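3.2 What we bought, and in what order

So, money. When I started on the Nirnari station I figured the arms would eat the whole budget and everything else would be pocket change. I had a spreadsheet with 21 lines in it, and I was pretty proud of that spreadsheet. By the time we were up and running it had grown to 139 lines, and most of the new ones were small, dull things like brackets, spare cables and power strips (so many power strips!). The arms were still the biggest single purchase, but the small stuff added up to a lot more than I had set aside, and it also caused most of the delays. We waited seven weeks for one order of framing parts from Zirkwood while the expensive gear sat in its boxes. Figure 2 goes with the cost breakdown below.
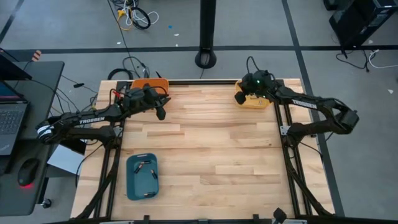
Figure 2. The two-arm robot station, with bins and parts tray.

Our budget ended up split into three pots: the arms and their computer, the structure, and what I started calling the tabletop pot. I'd tell any lab planning a similar purchase to keep that last one separate from day one. An orange bin, a yellow bin and a teal tray look like nothing next to a pair of Trossen arms, and you could pick them up on your lunch break, but we changed our minds about bins over and over and each change meant new measurements and new trial runs. The structure pot was calmer. We went with black aluminum extrusion around a butcher-block top, and I'd buy the same again, mostly for the freedom to move a rail when someone wants the arms closer together. Oprea quoted us a welded frame for a bit less and I was tempted for around a day.

Cables deserve their own line, maybe their own page. I had budgeted for the ones that came with the arms and nothing more, and then we needed longer runs to the computer, then spares for those, then something to tie them all down with. If I were redoing the plan I would draw the floor layout first, computer and desk included, and price the cable runs off the drawing.

The last thing is support. Dramimetti offered us a service plan in June and I turned it down to save money for spare gripper fingers. I still go back and forth on that one. The spares have been handy, but I've also spent a good many evenings doing repairs I would happily have paid for. Section 3.3 has the full cost table, with staff time listed separately.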